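The Last Bus from Navine

The bus to Kovton left at 6:30 in the evening and she was on it with two bags. One held her clothes. The other held her mother's account books, which she had promised to take to the lawyer and had not opened.

It was November and already dark. The driver had the heat up too high, and the windows were wet on the inside. There were four other passengers. A man in a work jacket slept against the glass with his mouth open. A couple in front of her were arguing in low voices over whether they had locked the back door.

She had been in Navine nine days. She had cleaned out the refrigerator, stopped the newspaper, and given the cat to the neighbor, who already fed it anyway. The house would be sold in the spring. Her brother had said so on the phone, and she had agreed, and then neither of them had known how to hang up.
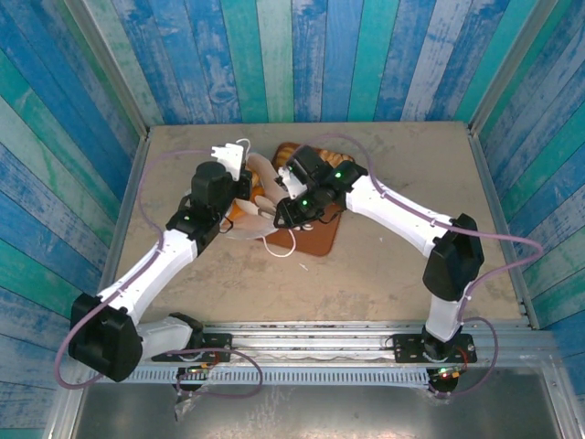
Past the grain elevator the road turned toward the river. She took out one of the account books, the green one, and held it up to the little light over the seat. Her mother had written down everything she spent for most of her life. Eggs, stamps, shoe repair. The numbers leaned to the right, and a few had been gone over twice with the pen.

On a page near the middle there was an entry that only said Raudsepp, 30. The next month it was there again. Raudsepp, 30. She turned the pages and found it every month for years, always near the bottom, after the gas and the telephone.

She did not know anybody called Raudsepp. She tried to think of a store or a doctor. There had been a Raudsepp garage out on the Stemis road when she was small, with a dog on a chain, but it had closed before she started school, and her mother never drove.

The man in the work jacket woke up and asked her if they had passed Stemis yet. She told him no. He thanked her and went back to sleep.

At the back of the book her mother had kept a running total in pencil. Last of all was the number 759, and under it 792, crossed out. She added up a year of the thirties in her head and got three hundred sixty. Two years made seven hundred twenty. Neither number on the page came out of that, however she went at it, and after a while she quit trying.

The bus stopped at Stemis, in front of the closed bakery. The couple got off, still talking about the door. The man in the work jacket did not wake up, so she leaned across the aisle and touched his sleeve.

"Stemis," she said.

He grabbed his hat and went down the steps fast. Through the open door she could smell the river. The driver waited with his hand on the lever.

"You getting off too?" he asked.

"How far is it to where the garage used to be?"

"Raudsepp's? It's the second place after the bridge. There's just the house now. The old lady's still in it."

"What old lady?"

He looked at her in the mirror. "She taught piano. Half the kids out here went to her."

There had been a piano in the front room in Navine. It was still there, with a cloth over it and the photographs standing on the cloth. She had taken lessons for one winter and hated them, and her brother had never had any. She could not remember a time when her mother had lifted the lid. But on Thursdays, she thought, or whatever day it was, her mother had gone out after lunch in her good coat and come home on the late bus, and there had been cold supper under a plate.

"When's the next one to Kovton?" she asked.

"There isn't one. This is it until morning."

She looked at the green book. Then she put it back with the others and zipped the bag. It took her a minute to get both bags down the aisle, and the driver got up and carried the heavy one to the curb for her.

"Second place after the bridge," he said again. "She'll have a light on in the kitchen. She's always up late making supper."

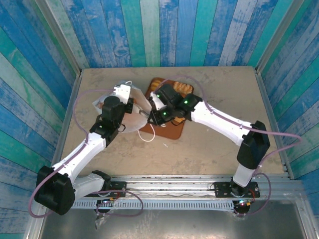

Two robot arms over a cutting board, one holding a clear plastic bag.

The bus pulled out. She stood until it had gone around the corner by the church, and then she picked up the bags and started toward the bridge. The road was gravel on one side and she kept to that side. Across the water there was one yellow window, low down, and somebody was moving around behind it.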